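How a quilt keeps you warm

A quilt is a bed cover made of layers that are stitched together. It does not make any heat. The heat comes from the person underneath it. A quilt slows down the rate at which that heat leaves, and this page explains how it does so.

The three layers

Most quilts have three layers. The top layer is the one you see when the bed is made. It may be plain, printed with a pattern, or sewn together from smaller pieces of cloth. The bottom layer is called the backing. It lies nearest to you, so it is usually a smooth cloth that feels comfortable against the skin.

The middle layer is called the wadding. It is a flat sheet of soft fibres, made of cotton, wool or polyester. If you pulled a small piece of wadding apart you would find thousands of thin, bent fibres, crossing over one another in every direction. Between the fibres there are very small spaces, and the spaces are full of air.

Why air matters

Heat moves from warm things to cooler things. Your body is warmer than the air in most bedrooms, so heat is always moving out of you and into the room. It can travel in three ways.

Conduction is heat passing through something by touch. A metal spoon left in hot soup gets a hot handle by conduction. Metal is a good conductor. Air is a poor one, and a material that conducts heat poorly is called an insulator.

Convection is heat carried along by a moving gas or liquid. Warm air rises and cooler air takes its place. If the air next to your skin can move away freely, it takes heat with it.

Radiation is heat that travels as invisible rays. You feel it when you stand in sunshine or near a fire.

The wadding deals mainly with the first two. Air is a good insulator only if it stays still, and the fibres in the wadding stop it from moving about. The still air conducts very little heat. The heat does get out in the end, but it goes slowly, and your body can replace it as fast as it is lost.

Squashed wadding holds less air than fluffy wadding. A quilt that has been packed tightly in a cupboard since the spring may feel thin when it comes out in October. Shake it well and leave it spread out for a few hours. The fibres spring apart again and the spaces between them fill with air.

What the stitching is for

The stitching on a quilt is often pretty, but it also has a job. Without it, the wadding would slide about between the two layers of cloth. After a few nights, and certainly after a wash, it would gather in lumps. Where there was a lump the quilt would be warm, and where there was a gap it would be cold.

Lines of stitching hold the three layers together at regular distances. If the lines slope in two directions and cross, they make diamonds. A pattern of crossing lines like this is called a lattice. Each diamond works as a small pocket, and the wadding inside it cannot travel far. 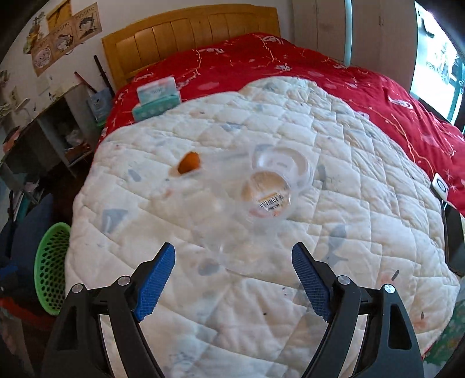 There is a cost to every line of stitching. Along the line, the thread pulls the top and the backing close together, and the wadding is pressed flat. A flat place holds little air, so more heat escapes there. The people who design quilts have to choose a distance between the lines. If the lines are too close, much of the quilt is flattened. If they are too far apart, the wadding moves. The Sernunov bed quilt, a common one in shops, has its lines 70 millimetres apart. The packet of wadding will normally state the widest gap that the maker advises.

One cover or two?

Many people put a quilt on top of another cover, such as a comforter. A comforter is also filled, but it is usually thicker and puffier than a quilt and has less stitching. Using both gives you two sets of trapped air, with a third thin layer of air between them.

Two covers have another use. If you get too hot in the night, you can push one of them back and keep the other. A single very thick cover is either on or off.

The order can matter too. A heavy cover placed over a puffy one will squash it, and some of the air will be pushed out. A light cover on top does this much less.

Test it yourself

You can measure the effect of trapped air at home. Ask an adult to help with the warm water.

You will need:
2 identical jars with lids
a thermometer
a thin cotton pillowcase
a small quilt or a piece of wadding
warm water from the tap (not boiling)

Put the same amount of warm water into each jar. Measure the temperature of both and write it down. Screw on the lids. Wrap one jar in a single layer of the pillowcase and the other in the quilt. Stand them side by side on a table, away from radiators and windows.

Wait for half an hour, then unwrap the jars and measure again. The jar in the quilt should have lost less heat. You can repeat the test with the quilt pulled tight and held with string, and compare the result with the first one.

Looking after a quilt

Read the label before washing. Cotton wadding can shrink, and wool wadding may need a cool wash. A small mark can often be dabbed off with a damp cloth, and this is better done soon than late. Drinks and sticky food are best kept on a table — sugar dries hard and mats the fibres together.

A wet quilt is heavy. A double-bed quilt measuring 140 by 200 centimetres can take in up to 5 litres of water, so dry it flat or over two lines. The wadding must be dry all the way through before the quilt goes back on the bed. Water conducts heat far better than air does, and a damp quilt will feel cold however thick it is.

Words used on this page

Backing: the bottom layer of a quilt.
Insulator: a material that heat passes through slowly.
Lattice: a pattern of crossing lines.
Wadding: the soft middle layer that holds the air.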